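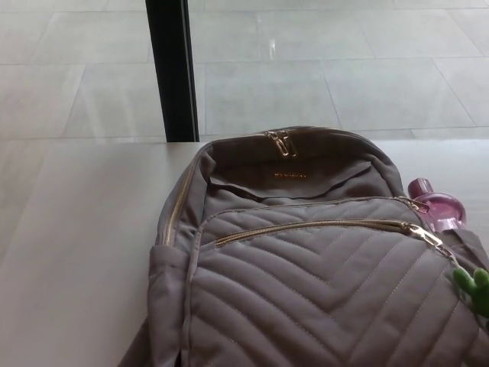 Who stays in a community dance group after the first season? In our data it is mostly the people who were given a regular part in the rehearsal during their first weeks, whatever their age and whatever their earlier experience of dance.

This is the main result of the present section, and the rest of it explains how we arrived at it and where we have doubts.

4.2 Joining and staying in the Ollance groups

The Ollance programme supports 12 mixed-ability dance groups in Surnari and in the villages near the town. All groups are open to disabled and non-disabled adults, no audition is held, and each group prepares one piece for the open-air performance in October. The groups are different in size and in style. The Leka group works mainly with seated movement and with partner work between wheelchair users and standing dancers. Two groups in the north of the town work with folk material, and the others describe their style as free dance or did not give it a name when we asked.

Each group keeps an attendance sheet. Over the two seasons of the study the sheets contain 3,726 single attendances. We entered them by hand and checked them against the lists of the programme office, which were kept separately. Where the two sources disagreed, we followed the group's own sheet. The questionnaire was sent to all members who had attended at least once, and it was completed by 108 of them. The last one we could accept arrived on 3 March 2019. From the people who completed it we invited 35 to a longer conversation, with attention to a fair balance between new and old members.

We call a member "new" in the season in which his or her name appears for the first time. A member has "stayed" if the name appears again in the first four rehearsals of the following season. This definition is strict. It excludes a person who takes a long pause for health reasons and comes back in spring, and several such persons exist in our material. We discuss them in section 4.4.

Before the study we expected that transport would be the strongest reason for leaving. Surnari has few low-floor buses in the evening, and the shared minibus, run by the firm Gimineo under a contract with the town, must be booked two days before. Transport was indeed mentioned very often in the questionnaire. But when we compared members who had mentioned it with those who had not, the difference in staying was small. People who found the journey difficult continued to make it when they felt that their absence would be noticed in the hall.

The stronger connection was with what we call an early part. By this we mean a fixed task or place in the piece which belongs to one person: to open the sequence, to give the signal for the change of direction, to be the partner on whom another dancer depends. Some group leaders give such a part in the second or third rehearsal. Others prefer to wait until they know the person well, and they do this from kindness, in order to put no pressure on somebody who has just come. In the groups where the leader waited, new members spoke about the first season as a time of watching. One of them told us that she had learned everybody's steps and had none herself.

Figure 3. Quilted backpack on a pale tabletop, main compartment unzipped.

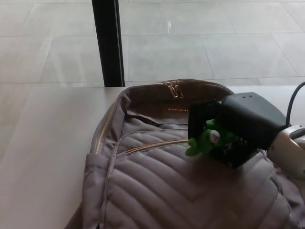 Sawsan Rawashdeh read an early version of this section and objected that an early part can also frighten people away, and that the ones who were frightened would hardly be found among those who answer a questionnaire. In her view we had asked the people for whom the method had worked, and the leaders who wait may have good grounds which our figures cannot show.

We take this objection seriously. The attendance sheets help us to a certain degree, as they include everybody who came even once, also those who never answered us. When we look only at the sheets, the members who disappeared after one or two rehearsals had in most cases not yet received any part, in either kind of group. It is therefore not likely that the part itself drove them away. For those who left between the fourth and the eighth rehearsal the situation is less clear. The sheets do not tell us why a person stopped coming, and the leaders' memories of this period were often contradictory. We do not wish to claim more than the sheets allow.

The form of the early part also has to be considered. In the conversations, members made a difference between a part that could be done in several ways and a part that had only one correct version. The first kind was described with warm words. A dancer in the Leka group had the task of crossing the floor while the others were still, and she could choose the speed each evening according to her energy. On a bad day the crossing was shorter, and the group had practised how to follow. The second kind of part was liked by some members with long experience, who enjoyed precision, but new members were worried that they would spoil the piece for the others.

Music had a role here which we did not foresee. In groups with live musicians the sequence could wait for a dancer, and the leader did not need to stop the rehearsal. In groups with recorded music the counts were fixed, and a late entry was felt at once by everyone. Three leaders had found their own solution and used long recordings without a strong beat for the sections with new members. We have too few cases to separate the effect of the music from the effect of the leader, who is usually the one choosing the music.

Age had a weaker connection with staying than the programme office supposed. Members over sixty stayed a little more often than the younger ones, and this was true for disabled and for non-disabled members. The younger members who left gave work and study as their reasons, and many of them asked to be kept on the mailing list.

Finally, we should say something about the October performance. Most leaders consider it the goal of the season, and the funding is justified by it. In the conversations it was seldom given as a reason for staying. Members talked about it with pleasure when we asked, and two of them had kept the printed programme, but they returned more willingly to the small moments in rehearsal, to a lift which went well or to an evening when the heating failed and all danced in coats. How the funding rules could take account of this is treated in section 5, together with the question of groups which do not wish to perform in public at all.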